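Search products Enter keyword or part no.

Home | Sleeves and covers | Hand spares | Floor marking | Contact

Ristard Joint Sleeve and Hand Inspection Kit

For legged robots with multi-finger hands, working indoors at or near furniture. Supplied by Weswood.

The kit holds what one technician needs to check the coverings, fingertips and cables before a shift and to write the result down. It comes in a flat case with a pad of 200 check sheets, a feeler gauge, an inspection mirror and 2 spare cable ties per joint.

Using the kit

Bring the robot to a protective stop and isolate the power before touching a hand. An operator's pause on the tablet is not isolation.

Check each fingertip pad for splits and lifting edges. Replace pads as a full set for that hand.

Run the mirror along the underside of any loose cable. A loop that can reach a hinge, latch or door edge must be tied back. Record the joint number on the sheet.

Sleeves should cover the joint through its whole range. If metal shows where the sleeve should close, take the robot out of use.

Working at cabinets

Mark the swing of every door on your site plan and treat it as part of the robot's working space. People stay out of that space while the robot is live, including when it is standing still. Where hard floor meets carpet, note the join on the plan and walk the robot over it at reduced speed on the first run of the day.

The kit does not replace your own risk assessment. Site rules come first where they are stricter than the sheet.

Ordering

Kit, complete: part 87
Check sheets, refill pad of 200
Bralunix fingertip gauge, sold singly

Orders placed before noon on Monday go out the same day. For bulk orders or a sample sheet, ask for Jaqueline Cisneros at the Weswood trade desk.

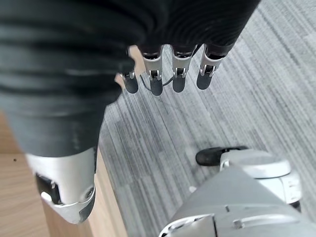
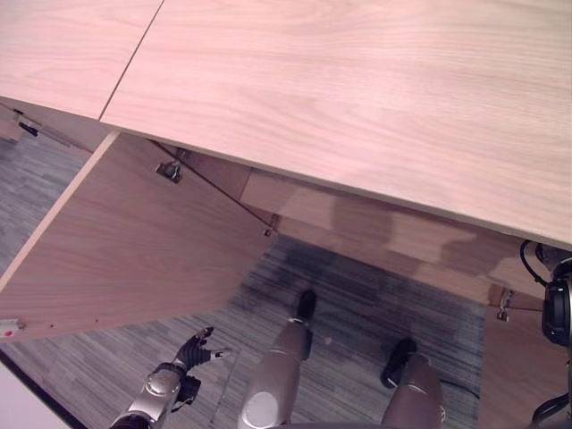 Robot hand over striped carpet (first picture); hand and feet by an open cabinet door (second picture).

Last updated: December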